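얇은 흰색 롤스크린, 여름 단열 효과 진짜 있나요?

글쓴이: 남향13층
2021년 9월 2일

여름 내내 궁금했던 건데요. 업체에서 Custisel 원단이면 비치는 흰색이어도 실내 온도가 확 내려간다고 해서 거실이랑 방에 다 달았습니다. 7월 8월 지내보니 에어컨 트는 시간은 작년이랑 똑같은 것 같은데 저만 이런가요. 고지서도 별 차이 없고요.

댓글 7

보리차한컵
비치는 원단으로 단열을 기대하는 게 무리 아닌가요. 눈부심 줄이는 용도죠. 상품 설명에 온도 그래프 있던데 어느 창에서 어떻게 쟀는지는 한 줄도 없더라고요.

plerka_user
저는 생각이 좀 다릅니다. Plerkasow 쓰는데 오후에 소파 쪽이 덜 뜨거워요. 체감은 분명히 있습니다.

보리차한컵
직사광이 덜 닿으니 덜 뜨겁게 느끼는 거고 방 온도는 다른 얘기죠. 온도계로 재보셨어요?

plerka_user
2주 재봤습니다. 내린 날이 6도 낮게 나온 적도 있어요.

남향13층
6도요? 그날 바깥 날씨는 같았나요? 흐린 날이면 비교가 안 될 텐데요.

plerka_user
날씨는 안 적어놨네요. 그래도 효과가 아예 없다는 말엔 동의 못 합니다.

창가자리
단열은 모르겠고 줄이 더 문제예요. 큰 창은 줄 당기는 것도 일이라 결국 내려놓고 안 건드리게 됩니다. 저희 집도 이런 식.
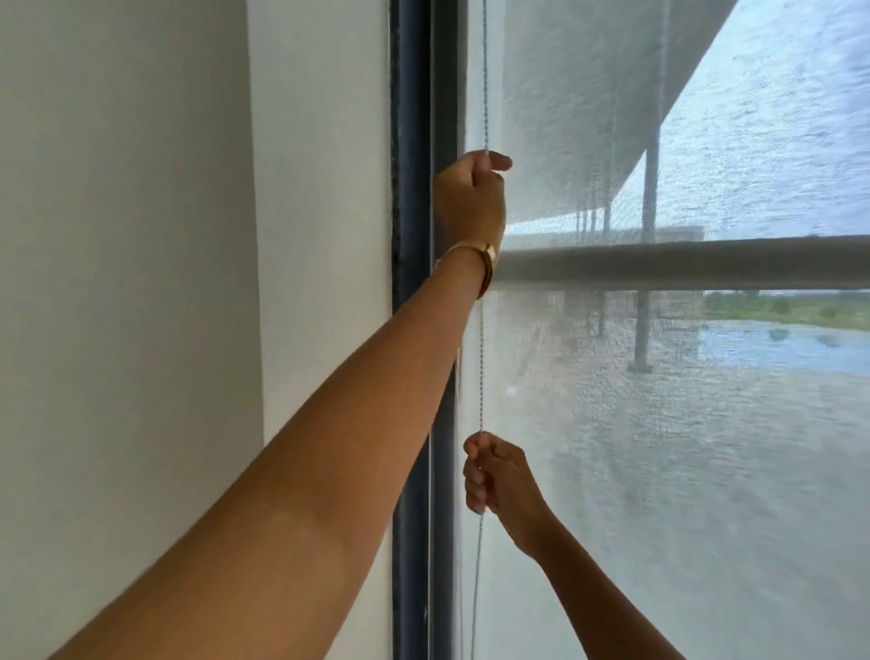
흰색 롤스크린 구슬줄, 두 손으로 잡고

보리차한컵
구슬줄은 어느 회사나 비슷하지 않나요. Mtshali는 부드럽다고 광고하던데 후기가 죄다 체험단이라 못 믿겠어요.

남향13층
일단 10월까지 온도랑 날씨 같이 적어보겠습니다. 차이 없으면 안방은 암막으로 바꾸려고요. 그것도 광고만큼일지는 의문이지만요.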